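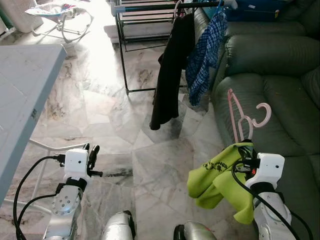

Eight ciders and a free pretzel

I went to the Edum cider tasting last night mostly to find out if it was as bad as I expected. It was a little better than that, and I still don't think I'd pay for it again.

The pitch was eight pours from small makers, a vote at the end, and a "people's choice" winner who gets a tap at Filali through July. Tickets were 10 bucks at the door. They told us 900 people had voted since the series began. I would love to see the math on that. I have been to three of these and the room holds maybe a bus and a half.

My first problem is the vote. You get one token, you drop it in a jar, and the jars are clear. So by the time the back half of the line gets up there, everybody can see who is winning, and guess what, that jar fills up fastest. I watched a guy hold his token over one jar, look at the tall pile next to it, and move his hand. If you want to know what people like, cover the jars. A sock would do it.

My second problem is the order. Number one was the Janer dry, poured ice cold when everyone was thirsty. Number 7 was a tannic, cloudy thing from a farm up north that I thought was easily the most interesting drink in the building, and by then half the crowd had stopped rinsing their cups. It came in near the bottom. Of course it did.

The Janer, since you'll ask, is fine. Clean, a bit thin, tastes like a green apple that went to business school. The label calls it "wild fermented," which can mean a lot or next to nothing, and when I asked the person pouring which one it meant, I was handed a coaster.

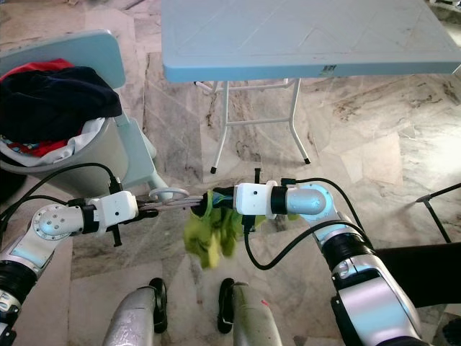 Metal hanger, marble floor

Then there was the Wistemus, a hopped cider that won the whole thing. I get why. It's loud and sweet up front and it smells like grapefruit from across the table. Two sips and I was impressed. Half a cup and I was looking for somewhere to set it down. Tasting events reward the drink that wins the first sip, and I have never once bought a bottle to have one sip of it.

Good things, to be fair: the pretzels were warm and salty and they kept coming. The music stayed low enough to talk over. Water was out on every table, which the last two events did not manage.

They're asking for feedback by email, so I sent mine in. Cover the jars, shuffle the pour order for each table, and print the sugar level on the card. I got an auto-reply thanking me for my interest in becoming a vendor.

If anybody knows where to buy number 7 by the bottle, leave a comment. The card only had the number on it.

Posted 2023-04-06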